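Planddale Police Department
Home News Records Traffic Permits Contact

Category: Press Releases / Traffic and Parking

FOR IMMEDIATE RELEASE
April 6, 2023

Planddale Police Cite 43 Drivers for Misusing Disabled Parking Placards

PLANDDALE - Officers with the Planddale Police Department cited 43 drivers during a month-long check of disabled parking placards in the downtown shopping district and at the De Luca Medical Plaza. The department is also changing the way it handles reports of placard misuse and is asking residents to turn in placards that are expired or no longer needed.

The checks were carried out by the Traffic Unit during regular daytime and evening shifts. Officers asked drivers who parked in marked spaces to show the placard and the registration card that goes with it. Drivers whose paperwork was in order were sent on their way. Most stops of this kind lasted a few minutes.

Citations were issued for three kinds of violations. The most common was use of a placard that belonged to another person who was not in the vehicle and was not being picked up or dropped off. Other drivers were cited for displaying a placard that had expired, or one that had been altered. In one case, a driver at the Starwood Shopping Center parking structure displayed a placard on which the expiration year had been changed with a marker. In another, a driver gave officers the name and date of birth of the registered holder as her own. The name belonged to a relative, and the driver was arrested on suspicion of giving false information to an officer. She was booked and released with a date to appear in court.

The department is not releasing the names of the people cited. Charges are accusations only, and everyone charged is presumed innocent unless proven guilty in court.

A first citation for misuse carries a base fine of $1,000 under the city code. The fine does not include court fees. A placard used by someone other than its holder may be taken by the officer at the time of the stop and returned to the state. The holder can ask for it back by contacting the state office that issued it, and in most cases will need to show that it was used without permission.

Complaints about placard misuse have come mainly from patients and visitors at the medical plaza, where marked spaces are often full by midmorning. The department also received complaints from people who live in the apartment buildings along Starwood Avenue and rely on street spaces to get to and from their homes. 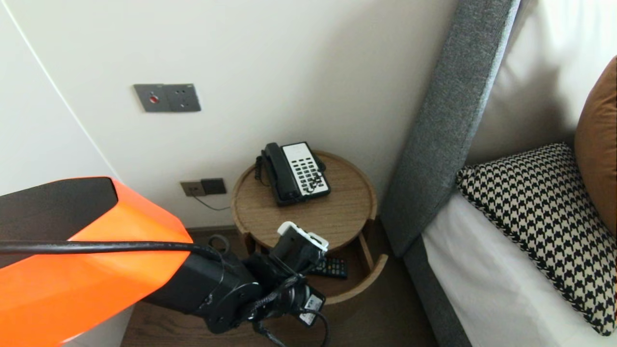 Many placards that end up being misused were issued to a person who has since died or moved away, and they stay in a car or a drawer long after that. Family members are often unsure what to do with them. State rules say the placard should be returned, but there is no charge for returning one late and no penalty for a family that simply forgot.

Residents can now drop off unwanted placards in the gray box in the lobby of police headquarters. The lobby is open from 8 a.m. to 5 p.m. on business days. No name or explanation is needed. Placards left in the box will be cut up and reported to the state as surrendered. Temporary placards issued after surgery or an injury can be left there as well once they are past their date.

The department reminds drivers of the following rules:

- The placard may be used only when the holder is driving or riding in the vehicle, or is being picked up or dropped off.
- The registration card should be kept with the placard and shown to an officer on request.
- The placard must be hung from the mirror or placed on the dashboard so that the date can be read from outside.
- The striped area next to a marked space is not a parking space. It is there so that ramps and lifts can be lowered, and parking on it is a separate violation.
- A copy or photograph of a placard is not valid.

Drivers should remember that many disabilities are not visible. A person who walks from a marked space without a cane or wheelchair may have a heart or lung condition, or another condition that qualifies. Residents are asked not to confront drivers, block their vehicles, or leave notes on windshields. Officers responded to two arguments in parking lots during the month that began this way, and in both cases the driver had a valid placard.

Reports of suspected misuse can be made through the non-emergency line or the online form on the Traffic page. Beginning this month, reports made online will go straight to the Traffic Unit instead of the general desk. The form asks for the location, the time, the license plate, and the placard number if it can be seen. People who make a report will get a reference number by email. Misuse of a placard should not be reported by calling 911.

The new form was set up by Zetell, the company that already runs the city's parking permit system. It replaces a paper form and uses no additional money from the police budget. Paper forms will still be accepted at the front desk from residents who prefer them.

Further checks are planned through the summer. They will not be announced ahead of time and may take place at any public lot or street space in the city, and at private lots where the owner has asked for enforcement. The department will report the results to the City Council in September, along with the number of placards turned in at the lobby box.

Drivers who received a citation and hold a valid placard that was not on display at the time may bring the placard, the registration card, and the citation to the front desk for review. This must be done before the court date printed on the citation. A review does not guarantee that a citation will be dismissed.

Media questions may be sent to the department's public information office. Booking photographs will not be released in connection with these cases.

Tags: parking enforcement, placards, downtown, Starwood

Contact Us | Copyright 2023 Planddale Police Department | Back to Top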